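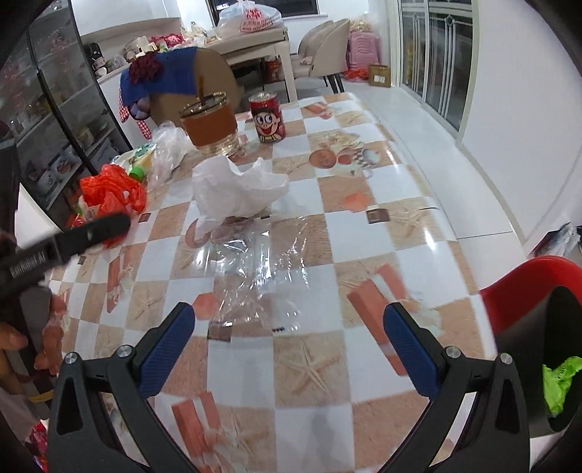
A woman in the front row at Clerkbridge said she'd stopped looking in her bin altogether, it only made her cross, and could I please promise not to make it worse. I couldn't quite promise that. But I do want to start with her, so: hello, thank you for coming, this is a talk about packaging and I'm going to try very hard not to tell anyone off.

(Wait for the door to settle. The Mbeki Rooms door bangs. If the tea is late, do the bit about the biscuit tin first and come back.)

Who I am. I edit a local newsletter that goes to 2,000 homes, and for years the letters page was parking, parking, dogs, parking. Then I wrote a short grumble about cucumbers in plastic and the post went mad! People have very strong feelings about cucumbers. Some wrote to say the plastic keeps it fresh and I was being silly, some wrote to say their mother kept a cucumber in a damp tea towel and it was fine, and one person sent me a cucumber. I've been giving versions of this talk ever since, mostly in April when people are clearing out cupboards and feeling guilty anyway.

What I'm going to cover: how stuff gets into the house, where it sits while it's in the house, and how it leaves. The middle one is the one I find most interesting, so if I run over, that's where it'll happen.

Getting in

Ask the room: what was the last thing you unwrapped today? Take a few. (It's nearly always food. Last time somebody said a plaster and I had nothing to say about plasters. Must think of something.)

Point to make here. Most of us think of packaging as something we buy, but loads of it just arrives. It's round the present from your sister-in-law, it's inside the box that's inside the other box. I ordered a lampshade and the padding went on longer than the lampshade did. You didn't choose it and you can't send it back, so I don't think there's much use feeling bad about it. Save the feeling bad for the things you do pick off a shelf.

And even there, go easy. I did a whole month of trying to buy nothing in plastic and I ate a great deal of toast. The bread came from the bakery in a paper bag, you see. The butter came in foil, which I decided was allowed, and by the end of the month I'd decided all sorts of things were allowed. What I kept up from that month is fairly dull: loose onions, loose potatoes, a bag for bread that lives in my coat pocket, and I take a box to the fish counter. The man at the fish counter used to sigh at me. Now he just holds his hand out for it.

Leave time for the coat pocket thing, people like it. The bag has to be in the coat. If it's on the hook by the door it stays on the hook by the door. I've got a hook by the door with so many bags on it that the coats have had to move.

Don't do the story about the melon.

Where it sits

Right, my favourite part. Every home has a place where things wait. It might be the end of a worktop or the top of the fridge, and in my house it's the bottom stair. Something comes off a parcel and you don't know which bin it belongs in, so you put it down, and now it lives there. Paper is the worst for this with me. I can be quite brisk about a yoghurt pot but an envelope with a window in it can stay on that stair for weeks. 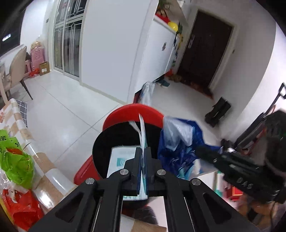

Slide: paper heading for the bin, plastic bags next to it.

So what I do now, and it's a bit daft but it works for me, is I open the post standing up. Coat still on if need be. If I sit down with it I start reading the leaflets, and I get quite interested in stairlifts and garden rooms, and then everything gets put in a nice neat pile to think about later. Standing up I'm far more ruthless. Envelope goes, leaflet goes, the letter itself I keep or I don't.

On windows in envelopes, as somebody always asks: check with your own council. I know it's a boring answer. Where I live they take them as they are, and my cousin has to tear hers out, and we've both been told off by our families for doing it the other way when visiting. Same goes for card with a shiny coating, and paper with glitter on, and till receipts. I don't want to stand up here and say yes to something your lot will leave on the pavement with a sticker on it.

The app. I'm always asked about Cluvik. It's the one where you type in the thing you're holding and it tells you which bin, and I do use it. I've got 2 complaints. It's no good with anything made of more than one stuff, so a crisp tube sends it into a spin, and it keeps asking me how I feel about my progress. But for takeaway lids it's brilliant. I had been putting takeaway lids in the wrong place for years and feeling smug about it.

(If anybody in the room works for them, be nice.)

Then the sorting itself. I've tried 4 tubs in a row and I've tried one big bag and a good sort-out at the weekend. The tubs looked lovely. Everybody who came round admired the tubs. And everybody who came round put their teabag in the wrong one and I had to fish it out after they'd left. The one big bag is ugly and it's what we've stuck with. I'm not saying you should do it, only that whatever you pick has to survive other people. Children, lodgers, a brother who stays for a fortnight and believes everything is cardboard.

Pause for water. Check the clock, should be at half past by now.

Cling film. I do have some sympathy for cling film! I know it's meant to be the villain. But a plate over a bowl slides off in my fridge, and the beeswax wraps smell of last week's onion however much I wash them, so there's a roll in my drawer and I use it less than I did. A friend put me on to Clavulex lids, those stretchy ones, and they're good on round things and hopeless on my square dish. I bought 3 and one has gone to live with the dog's food. Worth a try if you've got round bowls. Look at your bowls before you spend any money.
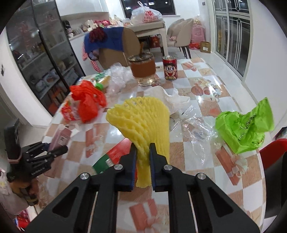
I had a note from a reader who said the soft bits are what beat her every time, the nets and films and puffy bags, and that she'd rather have one clear rule, even a slightly wrong one, than a different answer for every single thing. I've thought about that note a lot. I do think she's right that people give up when it gets fiddly, and I've given up myself over a coffee pouch with a little valve in it. My own slightly wrong rule is that the soft stuff gets saved in one bag on the back of the pantry door, and when it's full I take it to the big shop when I'm going there anyway. If there's no collection at yours, then it goes in the ordinary bin and you get on with your evening.

And do use things twice if they'll stand for it. My mum packed Christmas baubles in whatever had come round the fruit, and I still do. Good for putting between plates when you move house too, and for the handles of mugs. I wrapped a whole tea set that way when we left the old place and only the lid of the sugar bowl went, and I'm fairly sure I was the one who sat on it.

Getting out

Short section, they'll be looking at the cake by now.

Bin night. Put it out after supper if foxes are a thing where you live. Squash the bottles with the lid off and then put the lid back on (ask the council about lids, sorry, I know). Flatten boxes as they come in, don't save them up for a flattening session, you'll never have a flattening session. And rinse things in the washing-up water at the end. I used to run the hot tap over a tin of beans till it shone.

Questions I usually get: pizza boxes, toothpaste tubes, pill packets, what happens to it all after the lorry. For the last one I've been round the sorting plant and I can talk about it for as long as they'll let me. It's very loud and there are more shoes than you'd expect. Hand round the sheet with the council numbers, spare copies are in the green folder, and remember to ask for the pens back this time.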